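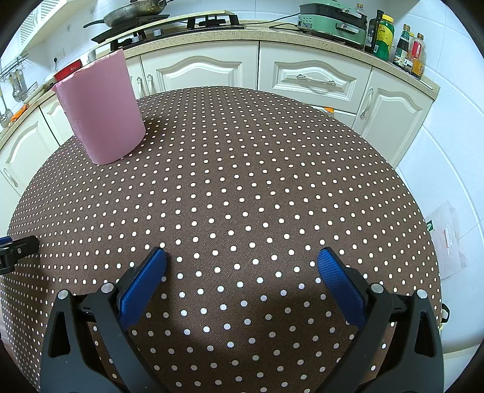 Surely, a reader wrote to me after my last piece, the whole point of a learning system is that it does the learning, so why are grown adults spending their evenings picking things up and putting them down again for it? Get 3,000 clips off the internet and have done with it.

I've been chewing on that for a fortnight, and I keep coming back to the same answer, which is that watching is a very thin sort of knowledge. I have watched a great many people fold a fitted sheet. I still can't do it! Somewhere between the seeing and the doing there's a whole business of how far to open your hand, when to start closing it, how hard to squeeze a thing that will dent if you squeeze it too much, and a clip off the internet hardly ever tells you any of that. A gripper held in your own fist does. You feel the thing slip, you correct without thinking, and the correction goes into the recording along with everything else.

So I'm on the side of the hand-held tool, and I'm on the side of doing it in kitchens. Proper ones, with bottles crowding the worktop and a frying pan that has seen some life, and a spotty tablecloth that would give any tidy-minded engineer a headache. I started out on the Catport project believing the opposite. We had a white bench, a white wall and lamps on stands, and I loved it in there. Every take looked lovely. We recorded 1,239 of them in January, and when the first trained model was tried in somebody's flat it behaved as if it had never met a table before (well, it hadn't, it had met our bench).

You can argue that this was our fault for not recording more, and plenty of people did argue it. My own view is that another ten thousand on that bench would have bought us very little. The model had learned the bench beautifully. What it needed was a pattern under the object, a shadow from the wrong direction, a plastic bag hanging where no plan had put one. When we moved to homes I was told to clear the surfaces before each session, and I did it twice and then stopped, and I'd urge anybody running one of these efforts to stop too. Leave the ladles on their rail.

Now for the bit where I annoy my own side. There's a fashion at the moment for treating quantity as a virtue all by itself. Skiltel put up a leaderboard for its collectors last year, takes per shift, names in order, and I can see why, it's very motivating to watch your name climb. But what do you do if you want to climb? You pick the easy object. You put it in the easy place. You do the same reach 50 times with your elbow on the table and your mind on your tea. I did a shift like that myself and I was rather proud of the number, and then I sat and played them back and they might as well have been one take.

I would pay for variety if it were up to me. Move the object after every go, turn it round, stand on the other side of the table, swap hands. Start with the fingers wide open some of the time and half closed at others, so that the system doesn't decide there's only one way to begin. And keep the fumbles! At Eltance they used to bin any take with a fumble in it, and I think that's the single daftest habit in the trade. A take where you miss, back off and come in again at a better angle is worth more to me than a clean one, provided you do recover. Throw away the ones where you dropped it and wandered off, by all means.

Then there's tiredness, which hardly gets a mention. The tools aren't heavy when you first pick them up. After 35 minutes they are. Your wrists start to sag and the reach gets lazy, and the machine has no way of knowing that you were just fed up, so it copies the sag as faithfully as it copies everything else. I now take a break well before I want one. Stan, our labelling software, has a box you can tick for "operator fatigue" and I don't believe I've ever seen it ticked by anyone, me included.

My reader will say that all this sounds slow and expensive, and it is, a bit. I don't mind that. If we want machines that can cope in people's homes then somebody has to go into people's homes and show them how it's done, one awkward reach at a time, and I'd sooner it was done by people who've been told they may take their time over it. As for the 3,000 clips, send them over if you like. I'll watch them with my feet up, and I still won't be able to fold the sheet.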